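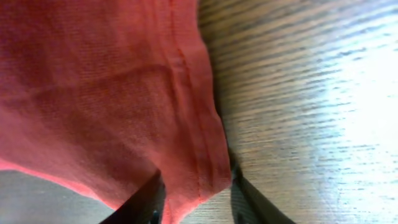 rmasilela
Posted in Laundry and Linens, 27 replies

I need help settling on a way to fold T-shirts that doesn't fall apart between the table and the drawer. I have a big batch to get through before we move in November, and the ones giving me trouble are the thin cotton ones. The coral-red piece I'm on now is a good case. It has a stitched seam running beside a narrow hem, and the doubled part bulges out in the middle and won't lie straight against the table. If I line up the hem, the rest sags. If I smooth the rest, the hem goes wavy again. The heavier shirts behave fine. I fold them in half the long way, sleeves in, then in 3 from the bottom.

Drawers are the Ilholm ones, pretty shallow. Anything standing on edge has to be short.

What do you all do with thin knits?

taeyang_h
Stop trying to line up the hem. Line up the shoulder seams and let the hem do what it wants. The hem ends up inside the fold anyway, so it makes no difference if it is wavy.

Lay it face down, fold each side to the middle, sleeves back, bottom up to an inch below the collar, then in half, then in half again.

lpotgieter
I disagree with that. If the hem is wavy when you fold it, it stays wavy, and then you are wearing a shirt with a flipped-up bottom edge. I worked 2 years in a shop where we folded all day and we always squared the hem first. Pull it lightly from both ends, flatten it with the side of your hand, then do the sleeves.

A folding board helps too. I have a Tekness one and it still works -- one hinge is going, but it works.

taeyang_h
In a shop nobody has washed the thing 50 times. Pulling on an old hem stretches it and then you get more wave.

kzwane
Both of you are partly right. Depends on the knit. I do pull the hem on anything thick. On a thin jersey I press it down with a flat palm and leave it alone. No boards. I had a board and it was slower than just using the table.

Also check how you are drying them. Most of my wavy hems came from hanging shirts upside down by the bottom edge with pegs.

rmasilela
I do hang them by the bottom edge. I was told that was better for the shoulders.

kzwane
It is better for the shoulders. Worse for the hem. Over a rail at the armpits is what I do now.

lpotgieter
I'll give you that one. Rail at the armpits, and give it a shake first.
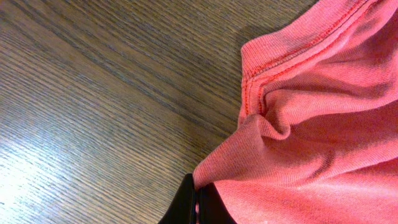 rmasilela
Does it matter whether I iron them before they go in the drawer?

abeyene
Only if you plan to wear them straight out of the drawer. Ironed knits pick up new creases at the folds within a day or so, so you'd be doing it twice. I iron the hem and nothing else -- medium heat, inside out, press down and lift. Don't slide the iron or you will push the hem sideways.

For shallow drawers, measure the height first and fold to that. Mine take a packet three fingers shorter than the one everybody shows you. I ended up folding in 4 instead of 3.

taeyang_h
Or roll them. Takes no skill and the hem is on the outside where you can tuck it.

lpotgieter
Rolling leaves lines all over a thin shirt. I wouldn't.

taeyang_h
Mine look fine.

rmasilela
Tried a few of these tonight. Face down, hem pressed with the palm and not pulled, bottom folded up in 4. That stands up in the Ilholm drawer with a bit of room over it. I tried rolling two as well and didn't like how they sat, they kept opening.

I have 114 shirts in total counting the kids' ones, so I'll do the thick ones the old way and the thin ones like this. Will move the drying over to the rail from the next wash.

abeyene
If they start to lean once the drawer is half empty, put a shoebox in there to take up the space.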